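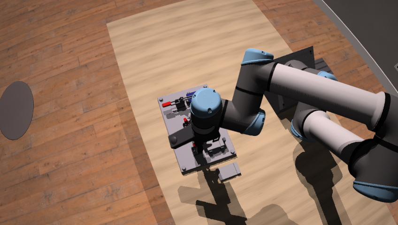
Why does a solid wood tabletop get wider in summer and narrower in winter?

Wood takes in moisture from damp air and gives it back to dry air, and the cell walls swell and shrink as it does so. Nearly all of that movement goes across the grain. Along the length of a board there's so little that we can leave it out of our planning.

Week two notes, Flurnavbridge evening woodworking course
Thu 12 August

Welcome back, everyone, and thank you for sticking with me through the tool safety evening, which I know runs long. Tonight we get to the part I love best (I'll try to keep an eye on the clock). If you missed last week, borrow somebody's notes on reading end grain before you go much further with these, as we'll lean on them quite a bit.

## Moisture content, in plain terms

A freshly cut log is full of water. Some of it sits loose in the hollow middles of the cells, and some is held in the cell walls themselves. The loose water leaves first, and the wood hardly changes size while that happens. Once the walls start to dry, shrinkage begins, and it carries on until the wood is in balance with the air around it.

We describe this with moisture content, which compares the weight of the water with the weight of the completely dry wood. The sample board I'll pass around is at 7 percent. Please try the meter on it, and then try it on the offcuts by the back door – you may be surprised how far apart they are.

Air matters just as much. Keep a board in a room at 40 percent relative humidity for long enough and it will settle down and stay put. Move it to a damp garage and it starts all over again. A finish slows this down, and a good one slows it down a lot, but I have never met a finish that stops it.

## Flatsawn and quartersawn

The way a board was cut from the log changes how it behaves. Look at the end of the board:

- **Flatsawn:** the growth rings run more or less parallel to the wide face. These boards move more across their width and are more likely to cup.
- **Quartersawn:** the rings stand close to upright. These move less across the width and tend to stay flatter, though they usually cost more.
- **Riftsawn:** somewhere in between, with straight lines on every face. Lovely for table legs!

Most of what you'll bring home from the yard will be flatsawn, and there's nothing wrong with that. My own kitchen table is flatsawn cherry and I wouldn't trade it.

## What this means for your project

Both of our class projects, the Palik side table and the longer Oker bench, have solid tops. The drawings give you the joints, but I want you to understand why the holes in the cleats are slotted. A screw in a round hole holds the top still, and a top that wants to move and can't will sooner or later split or pull its base out of square.

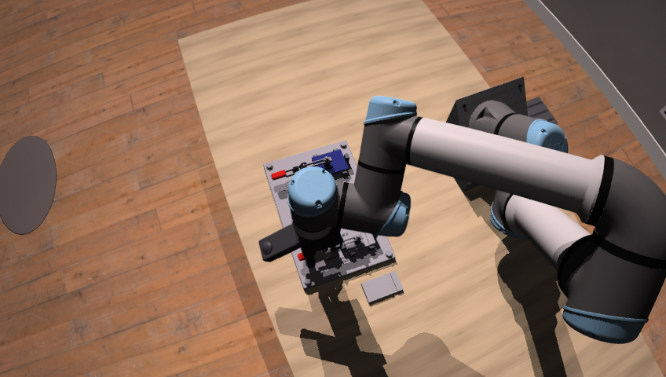
*Figure 2. Pale tabletop grain against darker floorboards.*

For the top itself, please work in this order:

1. Stack your boards indoors with spacers between them, so the air can reach both faces. A week is good and two weeks is better.
2. Lay them out and choose the prettier face of each one. Take your time over this, have a coffee, shuffle them again.
3. Joint the edges and do a dry run with the clamps before any glue comes out.
4. Glue up, scrape off the squeeze-out once it turns rubbery, and leave the panel in the clamps overnight.
5. Sand to 120 grit and stop there for now. We'll do the finer grits together.
6. Finish the underside as well as the top. A panel sealed on one face only can cup as the two sides take up moisture at different rates.

## For next week

Measure the width of a solid wood top at home, to the nearest sixteenth, and write it on a slip of paper along with the weather that day. Tape the slip underneath. We'll come back to it toward the end of the course, once the heating has been on for a while. Plywood and veneered tops won't tell you much, so pick something solid if you have it.

Bring your cleat stock, a pencil and your marking gauge.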